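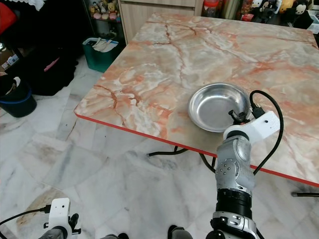

**Can you use the same cleaner on a marble-pattern tabletop and a stainless steel bowl?**

Warm water and a little plain dish soap will clean both. Past that they need different treatment, so keep vinegar, steel wool and powdered cleansers away from the table, and save any polishing for the bowl.

## Find out what the tabletop is

A marble pattern can be printed on laminate, cast into a resin top, fired onto porcelain, or be the real stone. They look alike from across a room. Before you use anything stronger than soap, check which one you have.

- Look at the underside. Laminate usually shows a core of particleboard or plywood, or a plain backing sheet. Stone is stone all the way through, though it may have mesh or a board glued to it.
- Follow a vein to the edge. On real marble it carries on over the side. On a printed top it stops at the trim.
- Look for repeats. A printed pattern often comes around again if the table is long enough.
- Lay your palm on it early in the morning. Stone and porcelain feel colder than laminate or resin in the same room.

A table with trim all the way around can be hard to judge because the edge is covered. In that case go by the underside. If you still can't tell, treat it as real marble. Nothing that is safe for marble will hurt the others.

The Prunetti tables that many of our readers own are printed laminate, including the pink ones. The older Odera tops are cast resin and scratch more easily. If you have an Odera, skip the section on baking soda paste.

## What you need

- Two soft cotton cloths, one for washing and one for drying
- A dishpan
- Dish soap with no citrus or bleach in it
- Baking soda
- White vinegar, for the bowl only
- A soft toothbrush
- Cotton swabs

Microfiber is fine in place of cotton. Don't use the green side of a sponge on either the table or the bowl.

## Washing the tabletop

1. Clear everything off. Lift things, don't slide them. Most of the fine scratches on a kitchen table come from grit under a bowl or a plate that was pushed across.
2. Brush away crumbs with a dry cloth.
3. Fill the dishpan with warm water. I use 105°F, which is comfortable for bare hands. Add 2 teaspoons of dish soap for a full pan.
4. Wring the cloth until it no longer drips. Wipe from the far side toward you in straight, overlapping strokes.
5. Rinse the cloth in clean water, wring it, and go over the table again. Soap left behind dries as a gray haze that shows worst on pale areas.
6. Dry right away with the second cloth.

On a heavily veined pattern it is easy to miss a spill. Coffee and tomato sauce disappear against rust and salmon colors. Bend down until your eye is nearly level with the surface and look toward a window. Anything dried on will show as a dull patch.

### Stains

For a stain on laminate, mix baking soda with enough water to make a paste like toothpaste. Dab it on, leave it for five minutes, and lift it off with a damp cloth. Don't scrub. Repeat if the stain is lighter but not gone.

For real marble, don't use the paste on a polished finish. Buy a stone poultice and follow the directions on the container. A ring that feels slightly rough is an etch mark from acid, and no cleaner will take it out. It has to be repolished.

Ink on laminate usually comes up with rubbing alcohol on a cotton swab. Try a corner first. Work from the outside of the mark toward the middle and change swabs often.

### Cracks and crack-colored veins

Dark veins in a pattern are easy to mistake for damage. Run a fingernail across the line. If the nail doesn't catch, it is part of the design. If it does catch, keep water away from it until it is filled. Laminate swells when the core gets wet, and the swelling does not go back down.

Fill a hairline crack in laminate with seam filler in the closest color. Choose the darker of two shades if neither matches, since a dark line will pass for a vein and a light one won't. Scrape off the extra with a plastic card before it sets. Leave the table alone overnight.

## Cleaning the trim

Colored trim gets dirtier than the top does. People hold it when they pull a chair in, and food runs down onto it.

Wipe it with the same soapy cloth, then use the toothbrush along the line where the trim meets the top. Keep the brush nearly dry. Follow with a dry swab to pull out whatever the brush has loosened.

Test bright red trim before you clean the whole length. Rub a damp white cloth on a short stretch near a leg. If color comes off on the cloth, stay with plain water and a light hand. Paint and dyed vinyl both give up color to alcohol, so don't let the ink treatment above run over the edge.

If the trim has pulled away, clean out the gap, let it dry, and press it back with contact cement. Hold it down with painter's tape. Masking tape left overnight can take the finish with it.

Kerubo Biwott wrote in from Clundamlow to ask about replacing trim on a 40-inch table. Measure all the way around with a cloth tape, add a few inches, and buy one piece. A single join at the back corner looks better than several short lengths. Warm vinyl trim with a hair dryer before you bend it around a corner.

## Cleaning a shallow steel bowl

A shallow bowl scratches more on the inside than a deep one does, because spoons and whisks meet the metal at a flatter angle. You can't prevent all of it. You can keep the rest of the finish bright.

1. Wash in hot soapy water with a soft cloth. Go around the bowl and not across it if the finish has circular lines.
2. Wash under the rim. A rolled rim holds grease on the outside where it is hard to see.
3. Rinse well and dry at once. Air drying leaves spots.
4. For white mineral spots or a rainbow tint, put a spoonful of vinegar in the bowl and wipe it around. Do this in the sink, away from the table. Rinse and dry.
5. For stuck food, cover it with warm water and baking soda and leave it for an hour.

Don't leave salty water sitting in a steel bowl. It makes tiny pits that can't be polished out. If you are brining something overnight, use glass.

I don't sand bowls. Readers ask about it, and 200-grit paper always comes up. It is far too coarse for a polished interior and will leave it looking brushed. If the inside is badly scratched, use the bowl for mixing and don't worry about it.

## Using the bowl on the table

A smooth bowl on a smooth table will wander when you stir. Fold a damp dishcloth into a square and set the bowl on top. Take the cloth up when you finish. A wet cloth left on real marble can leave a dark mark that takes days to dry out.

Work a hand's width in from the edge if you have the room. A shallow bowl tips when you lean a spoon on the rim, and whatever is in it goes down the trim and onto the floor. Keep cords away from the place where you stand, too.

Never put a bowl straight from the oven or a steamer onto laminate or resin. Use a trivet with feet. Joyce Kinyua at Jitura, who repairs tabletops, says heat blisters are the damage she can do the least about. The layer lifts from the core, and pressing it flat works for a few weeks at best.

## How often

Wipe the table after every meal. Do the full wash once a week, with the trim every second time. The bowl gets washed after each use, and the vinegar only when you see spots.

Wax is not needed on laminate or porcelain. Real marble should be sealed. Put a few drops of water on it, wait ten minutes, and wipe them away. If the spot underneath has darkened, it is time to seal again. I check mine every August.

*Last updated 23 May 2018. Added the note on replacing trim.*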